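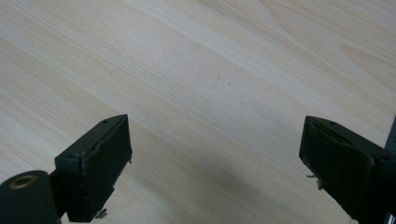 **Small dark speck in a light tabletop, leave it or fix it?**

**grovell_bench** wrote:

Picked up a secondhand table for the back room. Pale top, creamy beige, smooth finish, with grain that opens out into wide arcs toward one corner and runs tight and straight in the other. I like it a lot. The problem is a tiny dark speck out near the middle. It's small, but the rest of the top is so plain that my eye goes straight to it every time I sit down.

The seller said the table came out of an office at a company called Sellness and never got much use. No label underneath. The top is 2 inches thick at the edge, but I know the edge can be built up, so I don't know if it's solid, veneer or laminate.

I've tried a damp cloth and dish soap. No change. I can't feel anything with a fingertip.

Is this something I can get out, or do I leave it alone?

---

**eltex_hill** wrote:

Leave it alone. A speck that size in a pale top is most likely a pin knot or a bit of mineral in the wood. If you sand it, you'll end up with a dull patch the size of a saucer, and that will bother you more than the speck does.

---

**plainsawn** wrote:

Find out what the top is first. Look at the end of the table. If the lines on top carry over the edge and down the end, it's solid. If the end has its own straight pattern with a thin line near the top, it's edge banding.

Wide arcs on one side and tight lines on the other is normal for flat-sawn wood. Plenty of laminates are printed to look that way, too, so you can't go by the top.

---

**grovell_bench** wrote:

Checked the end. The lines don't carry over. There's a thin line right below the top surface, all the way around. So banding, I guess?

---

**plainsawn** wrote:

Sounds like banding. Now you need to know if it's veneer or laminate. Pull out any screw that goes into the underside near the edge and look at what comes out on the threads. That tells you the core. For the surface, put one drop of water somewhere it won't show and leave it a few minutes. Bare or oiled veneer will darken a little. Laminate or a sealed finish won't.

---

**two_coats** wrote:

I don't agree with the water drop. If the finish is sealed, it tells you nothing, and most office furniture is sealed. He already washed it with soap and water and it came out fine.

Get down low with a lamp on the far side and look across the top so the light skims it. Where the sheen is brightest, you can see what the surface is doing. A pit shows as a pit. A drip of glue or paint shows as a bump. If the shine runs straight over the speck with no break, the speck is under the finish and no cleaner is going to reach it.

---

**eltex_hill** wrote:

Agree with two_coats about the lamp.

---

**grovell_bench** wrote:

Did the lamp test tonight. The shine goes right over it as far as I can tell. No bump. There might be a very slight dip, but I may be talking myself into that.

---

**kitchen_end** wrote:

Try mineral spirits on a cotton swab before you give up. I had a mark on a desk that I was sure was under the finish, and it was a dot of permanent marker. Came off in a few seconds. Test it underneath first.

Skip the melamine sponge. It's an abrasive and it will take the shine down.

---

**two_coats** wrote:

Marker usually needs alcohol, and alcohol can eat shellac and some lacquers. Mineral spirits is safer but probably won't touch ink. I'd try the spirits once and stop there.

---

**kitchen_end** wrote:

Mine came off with mineral spirits. I can only tell you what happened on my desk.

---

**goicoechea_rd** wrote:

If it really is a dip, a wax filler stick will hide it. Buy 2 shades, one a bit lighter than the table and one a bit darker, and blend them. On a top like that with cream and tan streaks, go lighter than you think. A filler that's too dark will look like the same speck, only bigger. Wipe off the extra with a plastic card.

---

**eltex_hill** wrote:

Wax is soft. In the middle of a table it'll be gone by August.

---

**goicoechea_rd** wrote:

Then he puts more in. It takes a minute.

---

**grovell_bench** wrote:

Tried mineral spirits underneath first, no reaction, then on the speck. Nothing came up on the swab. Same as before.

I'm going to leave it for now and think about the wax. If I do use the table for cutting and gluing, it's going to pick up other marks anyway. Does anyone have a mat they like for that? I'd want it to cover most of the top.

---

**plainsawn** wrote:

Any self-healing mat is fine. Don't leave it down all the time in a sunny room, though. The top will change color around it and you'll have a rectangle.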